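Does the Mabaso path need resurfacing? Student project report
Suqin Fan, with Karabo Nkosi and Rigoberto Olvera
Supervisor: Annatjie Matlala
14 October 2023

The proposal from Skiltine says the Mabaso path is "in uniformly poor condition" and should get a new gravel surface over its whole length of 785 meters. Our group was asked to check that claim on foot. I was not convinced by it before we started, and I am only a little more convinced now.

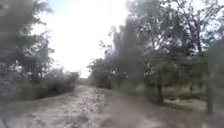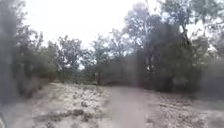
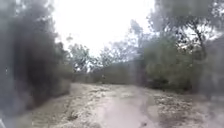
The dirt surface of the path, with trees and bushes beside it.

Our main problem with the proposal is the word "uniformly". We split the path into nine sections and each of us scored them separately, from smooth to hard to walk on. Four sections got a bad score from everyone. The other five did not, and in two of those we disagreed so much that I would not trust our own average. Part of the trouble is that the score depends on where you put your feet. In the second picture there is a broad rocky patch on the left, but a smoother, lighter strip goes straight up the center, and Karabo scored the strip while I scored the rocks. The form gave us one box per section, so both answers are "right".

Skiltine also says the loose stone is a danger to walkers. Maybe, but they give no record of falls, and Kgomotso Maluleke, who walks there most mornings, told us she just keeps to the worn part. One walker is not evidence either - I include it only because the proposal has even less.

We would repair the four bad sections first and score the rest again after heavy rain. We have no wet weather data at all, and gravel that looks fine in October may not stay put.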